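Forum index > Manipulation and grippers > Events and site visits
Thread: Leinonen open day, handheld gripper demo

kestrel_axis
Posted Thursday, 8:12 PM

Went to the Leinonen open day this afternoon. Most of the floor was palletizing and a vision cell I had already seen in December. The part worth a thread was the handheld gripper station, where a person does the task with a gripper in each hand and the recordings go to train the arms. They call the software side Relunero.

Notes:
Task was small household trash: tissue, small bin, plastic bag.
Both grippers tethered by cable.
Session length 35 minutes per operator, then a swap.
Their current set for this task family is 2734 episodes, per the engineer at the station.

I asked for a failure rate on the arm side and did not get one.

torque_ledger
Posted Thursday, 8:40 PM

2734 episodes of what, though? If that number includes aborted takes, it says very little. Did they state a filter?

kestrel_axis
Posted Thursday, 8:51 PM

They said aborted takes are removed before the count. I have no way to check that.

mudflat
Posted Thursday, 9:05 PM

I was in the morning group. The Serkus arm ran the same task twice while we were there. First run finished. Second run stopped with the bag caught on a finger and the engineer reset it by hand. Two runs is not a rate, but it is more than the afternoon group got, apparently.

torque_ledger
Posted Thursday, 9:17 PM

Thin film is the hard part of that task. The tissue is easy, it compresses and stays where you leave it. A clear bag gives you poor depth and it moves when you move. I would have picked an opaque liner for a public demo.

mudflat
Posted Thursday, 9:26 PM

Disagree. If you only demo the easy material, visitors learn nothing. I would rather see the arm stop.

zl_bracket
Posted Thursday, 9:44 PM

Were the cables a problem for the operator? We tried the Zirnent handhelds at work and the tether pulled on the wrist every time you crossed hands. We ended up routing it over the shoulder, which helped some.

kestrel_axis
Posted Thursday, 10:02 PM

Nobody crossed hands while I watched. I took a turn and the pull was noticeable but light. The weight on top bothered me more after 10 minutes. Operator's view of the station:

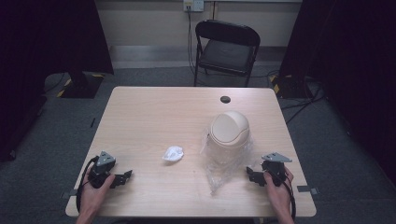
Reading time for this thread: 3 min

zl_bracket
Posted Thursday, 10:15 PM

Thanks. Same general layout as ours, with the plate on top of each gripper and the cable coming away low. Tape at the front corners too. We use ours as start positions for the hands. Is that what theirs is for?

kestrel_axis
Posted Thursday, 10:21 PM

Did not ask.

torque_ledger
Posted Thursday, 10:33 PM

The bag is bunched under the bin as well as around it. That matters. To free it you have to lift or tip the bin, so one hand is committed before the other starts on the film. I withdraw part of what I said. It is a reasonable two-handed task. I still want the filter criteria in writing.

mudflat
Posted Thursday, 10:47 PM

Swing lid is its own problem. On the second run the arm got the tissue to the flap fine and then had to push it through. The fingers need to go in past the lid and come back out without dragging it.

zl_bracket
Posted Thursday, 10:58 PM

Does anyone know if they are repeating the open day? The sign-up page said 16 places per group and both were full when I looked.

kestrel_axis
Posted Thursday, 11:06 PM

The front desk said to watch the events page. I have emailed them about the filter criteria and will post the reply if there is one.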